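# Four Hundred Careful Examples

When I came to Brodutmont, I believed that more data is always better. I had learned this from books about images and text, where a person can collect a million examples in one night with a short program. In our work it is different. Each example is made by a human hand which guides an arm through a task from the first movement until the last one, and no program will do it for us while we sleep.

I want to write here an opinion which some of my colleagues do not share. I think that most small groups should collect fewer demonstrations, more slowly, and should spend the time they save on choosing what the demonstrations are. I will explain how I came to this opinion, and also where I am not sure.

Our project is called Jornness. The task family is simple to say in words: pick up one thing in a toy kitchen, and place it in another place. The things are colored blocks and a toy carrot. The places are the sink, the cooktop, the pot and the free parts of the counter. A child learns it in one afternoon. For the arm, every centimeter of it must be present in the examples in some form. 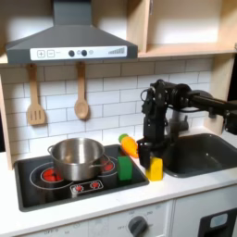 *The arm over the yellow block in the toy kitchen, with the green block and the pot on the stovetop side.*

In the first period we recorded 700 demonstrations. We were proud of this number and we put it in our report. The operators worked in long sessions, and we asked them to be fast, so they became fast. After some days each of them had found his or her own favorite way to do the task. One always came from the right side. Another one always lowered the gripper very quickly and corrected at the end. And all of them, me too, put the blocks back in nearly the same positions before starting again, because the hand likes to repeat what it did before.

The trained policy was good when the yellow block stood where we liked to put it. When we moved the block by the width of two fingers, the gripper went down in the old position and closed on air. We had paid for 700 demonstrations and we owned perhaps a few dozen different ones. I say "perhaps" since I never found a satisfying way to measure it.

In the second period we recorded 400, and this set gave us the better policy. I don't claim that this is a law of nature. We also changed other things, for example we replaced a worn cable and we corrected the timing of the recordings, and a strict reader can say that I can't separate these effects. It is true. But I watched both sets from beginning to end, and I know which one I would prefer to learn from if I were the student.

What did we change? The most important change was a sheet of paper. Before each session, somebody wrote a list of starting layouts, and the operator had to arrange the kitchen according to the list. The carrot could lie diagonally or parallel to the wall, with the leaves to the wall or to the front. A block could stand near the cooktop, beside the sink or close to another block. The operator was not permitted to "improve" the layout. If the list said that the block stood in an uncomfortable position near the rim of the sink, then it stood there.
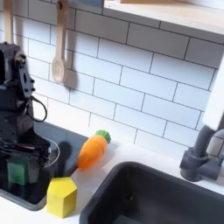
The operators did not like the paper in the first week. It made the session slower, and a slow session feels like a bad session when you are used to counting. I understand this feeling very well. A counter on the wall is a strong teacher, and it teaches people to finish. So we removed the counter, and we limited each session to 60 minutes. After this time the movements of a tired person become short and nervous, and the policy will copy the nervous movements with the same respect as the good ones.

Here I come to the point where I disagree most with the common practice. Many groups treat the operator as a kind of tap: you open it and the data comes out. In my opinion the operator is an author. The small decisions – how high to lift, how long to wait before closing the fingers, which side of the block to grip – are the content of the dataset. If nobody discusses these decisions, they are still made, but they are made by habit. We started to watch a few recordings together after each session, with coffee, and we talked about them. It was the cheapest improvement in the whole project.

There is a second question, about mistakes. The usual advice is to delete every demonstration which is not clean. We did so in the first period. The result was a policy which had never seen a block slip, and when a block slipped, it continued its movement with empty fingers, very calmly. Now we keep a demonstration if the operator made a mistake and then repaired it in a reasonable way. We delete it only if the task stays unfinished or if the recording itself is broken. I think that a good repair is worth more than a perfect grasp, though I admit that too many repairs can teach the arm to make the mistake first. We saw something similar once, with the carrot, and we had to take out a part of the set again.

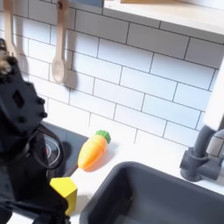 **How many different layouts does a small project need before it starts to record?**

For a task of this size I would begin with 6, and record only a small number of demonstrations for each. Train a first policy with them, look where it fails, and write the next layouts from these failures. A long list prepared at the desk looks serious, but most of its lines will ask for things the policy can already do.

There is an honest argument against all this. Large collections made by many people in many rooms have a variety that no paper list can give, and a big model may profit even from careless examples. A colleague from the Ortner group told me that my method is "handwork in the time of factories". It may be so. If you have the factory, please use it. But most of us have one arm, one toy kitchen and a few patient people, and we copy the habits of the factory without having its size.

For our next project, Brukus, we will have two arms and a drawer, and I already hear the question of how many demonstrations we will promise in the plan. I would like to promise the layouts, and leave the other number open until we have seen the first failures.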